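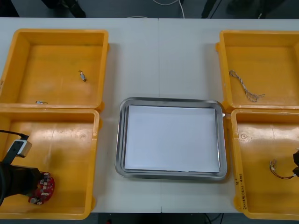 Print this page | E-mail this page

# Farow Kitting Set

Two-arm teleoperated recordings of bench kitting: parts picked from bins and placed on a tray. Collected to test whether a shop-floor chore of this kind can be handed to a learned policy.

## Contents

- 200 episodes, 11 part types
- Splits: 123 train, 70 test, remainder held back
- Joint states and gripper commands for both arms

## Status

Not ready for unattended use. The Jollia baseline handles rigid parts acceptably. Cables and wire harnesses remain the main failure: grasps slip, or loose strands catch on the bin wall. Very small parts near a wall are often missed.

## Known issues

Part names changed in November. Older logs use the Fluster labels.

Print | E-mail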